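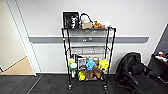 Ticket opened 13th April. The listing for the Otdale townhouse is showing the wrong floor area on the public site. The agent entered 2000 square feet in Belay and the listing page says 700. The price, address and room count are all correct. The photos loaded in the right order too, so the upload itself went through. The seller has noticed and wants it fixed before the next showing.

Status: Open
Product: Belay listing manager
Office: Drundaletti, Nirkville branch

Update 1
Asked the office to open the listing in Belay and send us what is in the floor area box. It reads 2000, with the unit set to square feet. Saved the listing again from our side and cleared the page cache. The public page still says 700.

Update 2
Checked other listings from the same branch. 4 of them have the same problem, and all 4 were made by copying an older listing instead of starting from a blank form. Listings made from a blank form show the right figure.

Update 3
Found the cause. When a listing is copied, the new one keeps a hidden link to the floor area of the old one. The Otdale townhouse was copied from a one-bedroom apartment the branch rented out last August, and that apartment is 700 square feet. Editing the box in Belay changes the number the agent sees but does not break the link.

Workaround
Open the listing and go to Details. Delete the floor area completely and save with the box blank. Then enter the correct figure and save a second time. Both saves are needed - changing the number in one step leaves the link in place. The public page should update in around 18 minutes.

Update 4
Office followed the steps on the Otdale listing. Page now shows 2000 square feet. The printed brochure had the old figure as well and needs to be made again from the Documents tab, as it does not refresh by itself.

Update 5
Remaining listings corrected by the branch. Fix for the copy function passed to the developers under a separate ticket. Until it is released, please use a blank form for new listings.

Status: Resolved with workaround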